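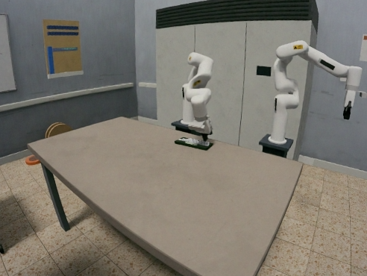
Big table, two arms, tray of white parts. Simulator view.

April, posted by benchrat14

We hand sort small parts into trays, 3 of us per shift. Neltance wants two arms on it. Anyone been thru this? Do hours get cut or do you just end up babysitting?

Grurkell
Babysitting, mostly. We went from sorting to refilling trays and clearing jams. Same hours, way less talking to each other. My wrists are better tho. Ask who gets trained BEFORE it goes in. At ours only days did, nights were stuck calling a guy.

Kravets
depends on the boss

Comments

sirari: Ours does more than 1,344 a shift. Pay didnt move.

benchrat14: thanks, meeting is Thursday, will ask about traning

pm_375: get it in writing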